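Benia handheld collection - progress report to Govivel
Prepared by Irja Hämäläinen, April 24, 2020 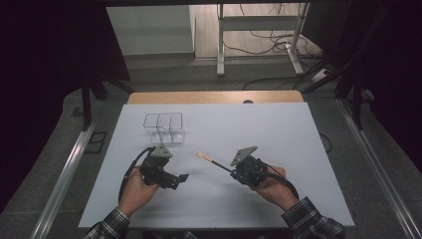
This report covers the period since our last update and is mostly concerned with the gripper fault that stopped collection for 9 working days. Femke Nijs asked for a full account of it before the next payment is released, so I have put that first and kept the rest short.

What happened

On the second morning of the stick placement task, Melur Setiawan reported that the right gripper was closing on its own. He was holding the trigger half open at the time and the jaw shut fully on the side of his left index finger. The skin was pinched but not broken. He put both grippers down, switched off the supply and wrote it up in the incident log. He was back at work that afternoon on labeling.

Nandi Joubert tried the same gripper with nothing in the jaw and could not get it to repeat. She tried again with the cable pulled back toward the elbow, the way it sits when the operator reaches for the far side of the table, and it closed on its own 3 times in one session. We took both units out of service that day.

Cause

The signal wire in the right cable was partly broken where it leaves the housing. When the cable was bent back hard, the wire lost contact and the controller read that as a trigger value of zero. Zero means "closed" in the firmware we received, so a lost signal and a fully squeezed trigger looked the same to it. The motor then closed at full force.

There are two separate faults in that. The wire wore out early. The cable is rated by the supplier, Birkett, for 3,000 bends and we do not think ours had reached that, but we had not been logging use by unit and can't prove it either way. The second fault is the firmware default, and I consider it the more serious one. A broken wire should stop the motor. We should have tested for this when the units arrived and we did not.

Effect on the data

Arnout Boersma went back through the recordings looking for jumps in the right-hand trigger signal. The early ones are clean. In the later ones there are short drops to zero that do not match what the fingers are doing in the video, usually lasting a few samples. Most did not last long enough to move the jaw, which explains why the operators never noticed them.

We have pulled every recording with a drop in it. The target for this task was 2,000 usable recordings and we will not reach it by the original date. The left gripper shows no drops and its signal can be trusted, but the task needs both hands, so this does not rescue the affected recordings. Arnout suggested filling the gaps by interpolation. I decided against it for the main set. He may keep a repaired copy on the side for his own tests as long as it is marked as repaired.

What we have changed

- Both cables were replaced, including the left one, which tested fine.
- The new cables have a strain relief at the housing and a longer loop at the wrist.
- The firmware now treats a missing signal as a fault. The motor goes slack and the recording is stopped.
- Closing force is limited to what the task needs. The sticks are light and full force was never called for.
- Nandi runs a bend test on each cable before the first session of the day, with the jaw clear of fingers.
- Use is logged by unit.

The firmware change was tested by unplugging the signal wire while the jaw was open, half closed and holding a stick. The motor went slack each time. In the last case the stick dropped, and we accept that.

Still open

Birkett has the failed cable and has not yet sent its findings. The operators say the new cables feel stiffer when turning the wrist inward, and Melur would like a lighter type. I have not agreed to one until we know why the first set failed.

We also have two more grippers of the same model in storage, bought for the Cloltell task. They still have the old firmware. They are tagged and locked away, and will be updated before anyone picks them up.

Schedule and money

The cost of the cables and the lost days can be covered from the equipment line and we are not asking for more. We are asking to move the delivery of the stick placement set to November. The other deliverables stay where they are. Please let me know whether Govivel needs a formal change request for this or whether a reply to this report is enough.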